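Notes from the shop, 30th November

Quick one this time, we're in the middle of stocktake and the card machine has died again (cash or bank transfer until it's fixed, sorry). Lots of records to get through.

First up and the one everyone's been asking about: the new Ustovby album, Tarkivau, finally landed. Two LPs, gatefold, heavy. Very heavy, the postman said something rude. If you only know them from the noisy early singles then be warned, this is a different band. Samran Kamolrat has more or less put the guitar down and moved over to the organ, and the whole of side one just sort of hangs there, chords coming in and going out, brushed drums a long way back. Took me three goes. Then side two starts and it all makes sense, bass comes in like someone moving a wardrobe and suddenly you're in the best thing they've ever done.
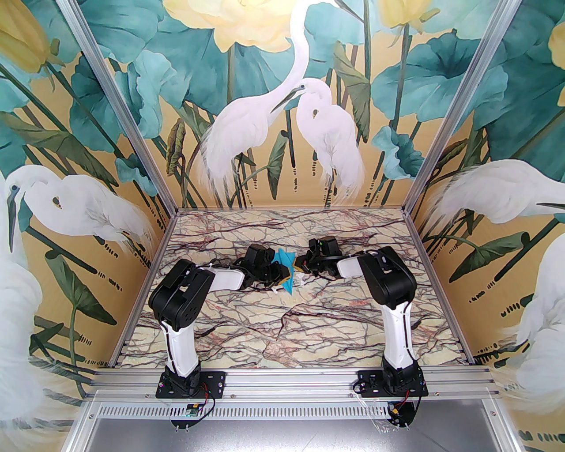 Two arms, one piece of folded teal paper.

So-yul Kong sings on five of the songs and I wish it was all of them. She has that flat, close way of singing where you think she isn't bothered and then there's one line that knocks you over. Play the third track on side two late at night with the lights off. Laurier Boychuk produced and, for once, left things alone. No strings! On the last record there were strings on everything, even the quiet one, and I moaned about it in this newsletter for most of a year. Happy now.

Not perfect. Side three drags, there's a long instrumental that goes nowhere much and the fade is too slow. And the lyric sheet is printed in gray on slightly darker gray so good luck with that. But side four is lovely and short and I've been flipping back to it all week when I should of been counting seven inches.

We have 29 on black vinyl and that's our lot until the repress. There's a CD too, cheaper, same running order, and it sounds great in the van.

Also in: Thanasis Panagiotou's solo record, which is called Undalico and is just him and a nylon string guitar in what sounds like a stairwell. You can hear him breathing. You can hear the chair. 47 minutes and I don't think he plays a wrong note, or if he does he keeps it and makes it part of the tune. I put it on Saturday morning music duty in the shop and sold every copy in the rack, so more are coming, should be first week of December. Put your name on the list at the counter or reply to this.
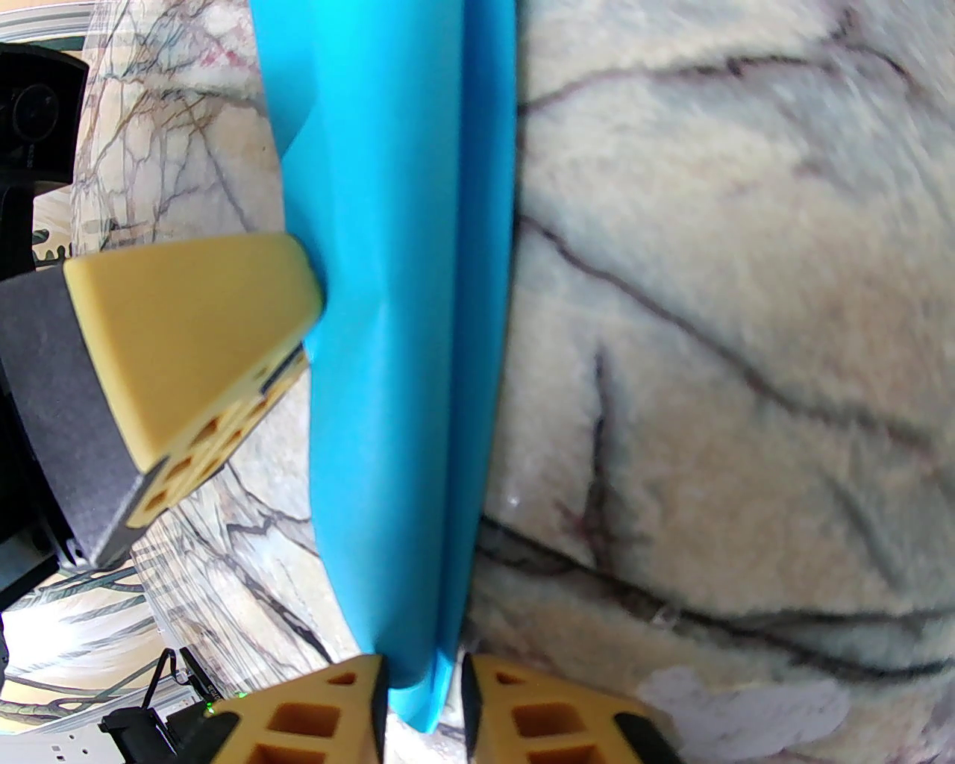 If you liked his duo tape from a while back, the one with the hiss, this is the same mood but recorded properly. The second side is a bit warmer then the first and has the only tune with a real chorus to it. He doesn't sing, it's all guitar, but you'll be humming it at the bus stop.

And last, Ahn. Four tracks from Soon-im Seo, twelve inch, 45 rpm (I played it at 33 for two days and thought it was a masterpiece of slow music. At the right speed it's a dance record. Both good). Drum machine, one cheap synth, her voice chopped up into little pieces. The B side is the keeper. Pressed loud and quiet in the gaps, no crackle on mine.

Used bins: big jazz collection just came in, mostly sixties, sleeves a bit tatty but the vinyl is clean. Not priced yet. Please don't ask me to price them while I'm eating lunch.

Hold requests are good for 48 hours and after that they go back in the rack, no exceptions, not even you. December opening times will be on the door once I've written them. Back to the counting.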